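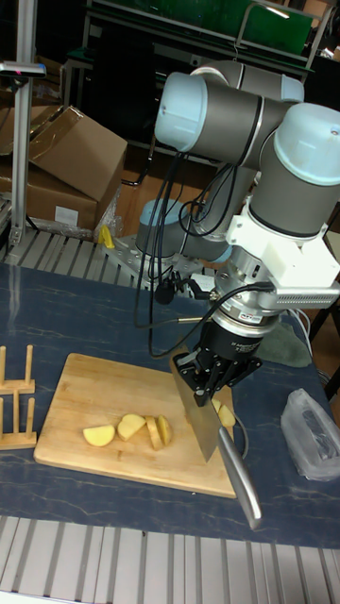

Vegetable preparation took up most of this reporting period. The meal program at Havulov moved from bought-in frozen cuts to whole potatoes in October, and the grant's second installment went mainly on boards, racks and knives for the prep tables. We settled on a wooden cutting board and a wide steel knife with a smooth metal handle, and the pieces are left thick, as wedges and half-moons, so they hold together in the stew. Svitlana Harasym wrote the prep sheet and tested three cuts before choosing this one. Thin slices still turn up among the chunks. They cook faster and go to the soup pot when someone has time to sort them.

Home Projects Reports Partners Contact

Output for the period was 2,744 portions. That is below the figure in our application, mainly due to a late start while the sink was being replaced. We lost 9 working days to that. Darmawan Osman has rearranged the schedule and we expect to catch up before the final report.

Storage is still the weak point. Potatoes come in sacks from Krishnan, and two deliveries were partly green when opened. Anjani Yusof has agreed with the supplier that bad sacks will be credited.
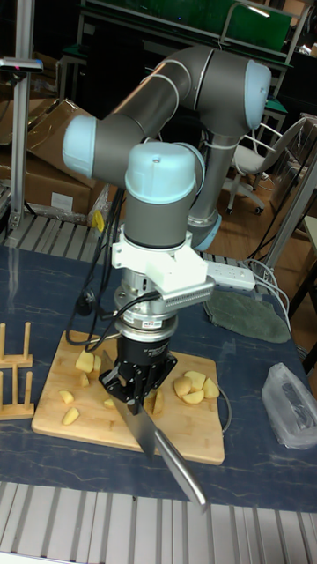
The credit for the first delivery has been received and the second is pending. We have also moved the sacks away from the window and put a cover over them.

The dish racks have pegs set wide enough for the boards to stand upright between sessions. Tarmo Kivi asked for one more rack at the second table, and this can be paid for from the amount left under small equipment. No change to the budget lines is needed.

Training: 17 people have completed the knife and hygiene session. Two more are booked.

Still to do: replace the peeler, finish the allergen labels, and send the receipts from Skenik, where the knives were bought. Usman Bugti will forward these with the next claim.

Last updated: October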